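**Week 4: Sorting, or where things live** (notes: Zainab Osagie)

Sorting sounds like a job for people with too many shelves. Before you touch a single object, write down your rule. "Soft things here, hard things there" will do until you meet a tennis ball.
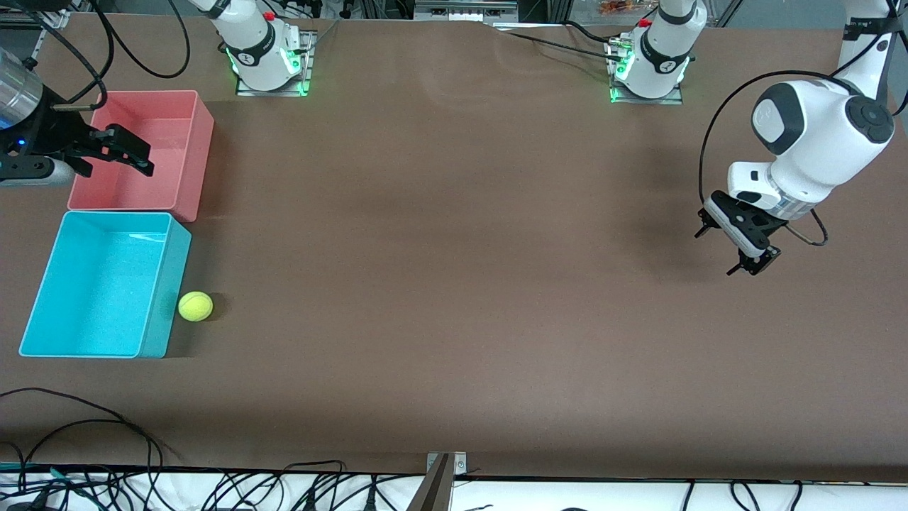
A second rule then appears, usually in somebody's head. Write that down too. Two bins, pink and cyan, make for long arguments.

Reading: Górecki, pp. 86 onwards. Skip the chapter on drawers.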